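Thursday, back room at Stokwood, kettle on

Picking this up where I left it before lunch. The job is still the Prernel interview reels, the ones with the TV actress talking about her years on the soap and the fight over her unpaid fees. I said I'd have a clean transcript by now and I don't, but I'm a lot closer than yesterday!

Reel 5 was the sticky one. I baked it again at the low setting and it played all the way through on the second go, so we finally have the bit where she names the two directors who stood by her. (Vittoria, I've marked it in the log, please don't quote it to anybody until the family has read it.) There's still a flutter near the end where she laughs and then goes quiet. I tried fixing it with the new plug-in and made her sound like a duck, so I put it back. 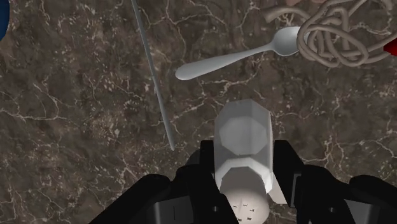 *Gripper over the brown marble, from above.*

The transcript file is at 1,309 lines now. Most of the gaps are film titles. She rattles them off the way you'd read out a grocery list, and half of them came out under a different name or never came out at all. Aicha Ait Brahim went through the first batch with me on the phone and got 12 of them just from the co-stars, which saved me a whole evening in the old fan magazines. Six are still open. One of those might be the Dulon picture that lost its money halfway through shooting, but the dates are off by a year and I don't want to write it in just because I'd like it to be true.

Oh, and the azimuth on the left deck has drifted again. I reset it by ear with the opening music from reel 2 - close enough for speech, no good for the songs. If you need to transfer anything with singing on it, use the right deck and clean the heads first, they were filthy this morning.
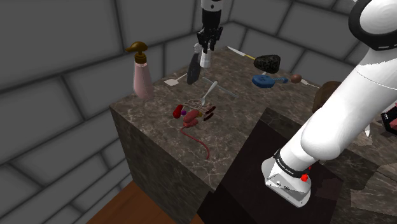
Spent far too long after that on the question of who is speaking in reel 3. There's a man in the room who prompts her when she forgets names, and I had him down as the interviewer, but the interviewer coughs while he's talking, so that's two people. My guess is her brother. Vittoria Mazza thinks it's the manager from Ruangrit, the one who handled her stage shows, and she may well be right, he does keep steering her back to the stage shows. For now he's "second man" in the transcript and we can swap it later with one find and replace.

Still to do:

- relisten to the flutter on headphones, not the speakers
- send Aicha the open titles, with the co-stars typed out properly this time
- ask Prernel if they kept the boxes (the notes on the lids would help)
- new splicing tape, we're down to the end of the roll

Reel 6 goes on the deck first thing tomorrow.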